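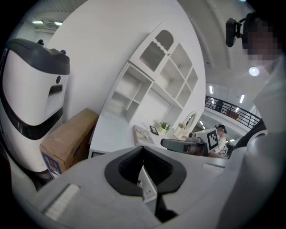 Desk corner, Lititz

Miyuki Tanabe set up this corner for the Fernow desk and its matching shelf unit. The job was to clear it, top and drawer, and put things back in better places. The unit has square open compartments and one cabinet door. The desk is white and 60 inches wide.
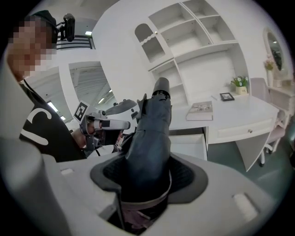 White desk and tall shelving unit, with the scalloped trim on the cabinet door.

Books and frames were to stay on the desktop. Anything long or soft was meant for the drawer, starting with the umbrella.

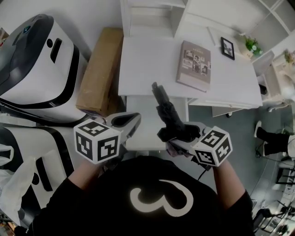
An umbrella takes up less room if the strap is fastened first. Fold it, press the canopy flat and lay it along the front of the drawer. Small fabric items can go behind it.

The plant keeps its spot at the back of the desk, and the chair tucks under the right end. 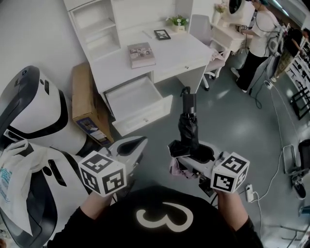 Yoshinori Sakamoto wrote in to say he keeps his umbrella by the door and uses the desk drawer for chargers and 3 spare notebooks.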